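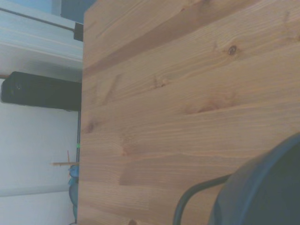

Wondimu Woldegiorgis said the will was perfectly clear, and that if his aunt had wanted the lake house sold she would have written "sell" and not "settle it among yourselves, you animals."

The cousins considered this. There were 17 of them in the kitchen at Plullstead, and only one had brought food.

"She meant it fondly," said Petra.

"She underlined animals."

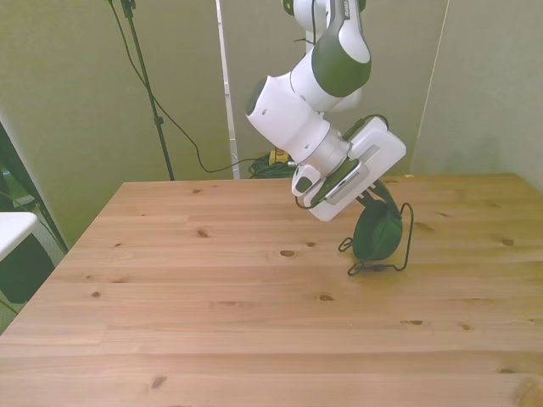 By four in the afternoon they had settled the canoe, which leaked, and the piano, which everyone loved and would not have in the house. The lake house itself was put off until after coffee. Then the lawyer from Petridis phoned to mention a second mortgage — a small one, he said, in the voice of a man describing a small bear.

Petra put down her cup. She had always felt, she told Wondimu, that the place should go to him.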